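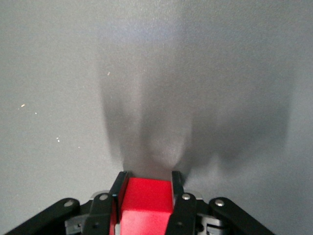

Budget for the second arm is due Saturday, so I'm posting my numbers in case they help anyone else planning a small setup.

**1/** We have 4,000 to spend. That has to cover the gripper, spare fingers, mounting, cabling and a camera for the wrist. The arm itself comes out of a different pot.

**2/** The gripper quote from Jestley came in at 841 with two fingers included. Spare fingers are priced separately. I'm adding 3 sets – they wear, and waiting on shipping costs more than the parts.

**3/** Get a quote with the screws and pivots listed. Kohei Ichikawa asked for one last April and found the linkage was only sold as a full assembly. I'd never have thought to check.

**4/** Test objects are cheap. Plain colored blocks like the red one are fine for setting up a grip. Don't put money into fancy part kits until the basic pick works every time.

**5/** Do budget for lighting. The gripper throws a big soft shadow right over the gray surface in front of the block. A second lamp is on my list, and so is a diffuser.

**6/** Vokholm wants payment up front and Toltano will invoice. For us that decides it, even though Toltano is slower to ship.

**7/** Still missing: a price for the wrist camera bracket. Roswitha Egger thinks we can make our own. I've left a line for it anyway.

**8/** Will post the final sheet once it's signed off.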